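Rutik Hand-Held Grippers (pair) — six months in, was it worth the budget line?

Posted 22 November 2023

I put off buying these for ages. We already had an older set from Tunero, they sort of worked, and every time I opened the spreadsheet I found something else that needed the money more. Then one of the Tunero handles cracked, the replacement part cost nearly as much as a whole new unit, and that settled it. I ordered one pair of Rutiks to try out before committing the rest of the year's equipment money to them.

First thing, the price. The grippers themselves are fair for what they are, but please read the quote all the way down! The spare fingertips are a separate line, the cables are a separate line, and shipping to our office in Vedstead came to 200 dollars, which I had not planned for at all. The Cairns people (the other shop I got a quote from) fold all that into one number, so their kit looks expensive next to this one until you add everything up. I added everything up. The gap was 23 dollars. I felt a bit silly after spending two evenings on it.

Delivery took 7 weeks. They said four. If you have people starting on a certain date, order way ahead, or you'll be paying folks to sit and look at an unopened invoice like I was in September.

Now the good stuff. They're comfortable! I have small hands and the old Tunero set left me with a sore thumb by lunch, and with these I can go a whole morning before I want a break. The squeeze is smooth, and both units in my pair feel the same, which I couldn't say for the last ones. We mostly use them for two-handed work with kitchen things — food boxes, lids, cups, that kind of stuff — passing an item across or having one hand steady it for the other.

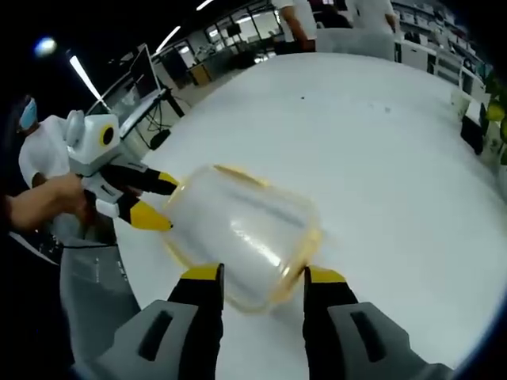 Slippery plastic was my big worry, and I'd budgeted for a bag of stick-on rubber pads to fix it. I never opened the bag. The tips hold smooth boxes fine as long as you don't try to grab right at a corner. Very thin things are harder. A flat lid lying on a table is a pain to pick up, and I usually end up sliding it to the edge first.

What I don't love is the cables. You need to think about where they'll run before you pick a table, and I didn't, so add clips and a longer extension lead to your list. Also a decent big table, if you don't have one. I had put down zero for furniture and had to go back and ask for another 200, and that was not a fun email to write.

The fingertips do wear. I've swapped one set so far and I'd buy two spare sets per pair with the first order, mostly to save paying for shipping again. Swapping them is easy once you've done it, but the little instruction sheet is useless and I had to watch the video twice.

Would I buy them again? Yes, and I have — the second pair is ordered and I gave myself a lot more slack on the date this time. I'm knocking off a star for the delivery and the way the quote is laid out.

Four out of five.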